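Teaching our club's arm to pick things up by demonstration, how many tries do we need?

Posted by Karabo Botha
Tue 5 October

Hi everyone! I help out with the after-school robotics club at Lilletti (we're mostly ninth and tenth graders, plus my brother Tumelo, who is older and just likes it). Our project this year is a table-clearing task, where somebody does the job by hand with a pair of hand-held grippers and we train on the recordings. The kids named the project Stulby, please don't ask me why.

So far we have 40 demonstrations of one task, all by the same student, sitting in the same chair. The trained version does fine as long as everything starts right where it did in the recordings, and if we slide the object over even a couple of inches it closes on air.
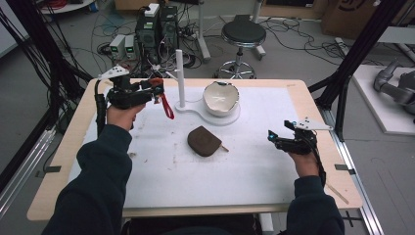
We meet twice a week and the showcase is in May, so there is time, but I'd hate to spend all of it recording the wrong thing. Do we simply need more, or are we going about it badly? Also, the students each want to add their own task, and I don't know whether to let them. Thank you for reading all this!

Hendrik Dlamini
More data. 40 is nothing.

Thabiso Buthelezi
Hi Karabo, what a nice project, and please tell the kids it's normal to be stuck at this point. We were in the same spot with our Carkari team last year. I'd say Hendrik is partly right, but if you record another 40 with everything in the same spot you'll get the same trouble back. We ended up with 94 for our first task, and the ones that helped were the ones where we moved the object every single time, turned it to a different angle, and let different students take a turn in the chair (they all reach a little differently, and our shy ones turned out to have the smoothest hands).

A few other things we learned along the way. Go slow near the object and pause a moment before closing. Throw out the fumbled ones while you still remember which they were. And check the tracking at the start of each session, we lost a whole afternoon once to a marker plate that had been bumped.

As for everybody's own task, I'd hold off until the first one works, and then let them loose!

Cletus Pennington
Agree with Thabiso about moving things. We put pencil dots on a sheet of paper, 5 starting spots, and did the same number of tries from each, then added in-between spots later. Keep one or two spots you never record from and use those for testing. What length are your recordings, by the way? Ours were much too long at first, with a lot of sitting still at the end.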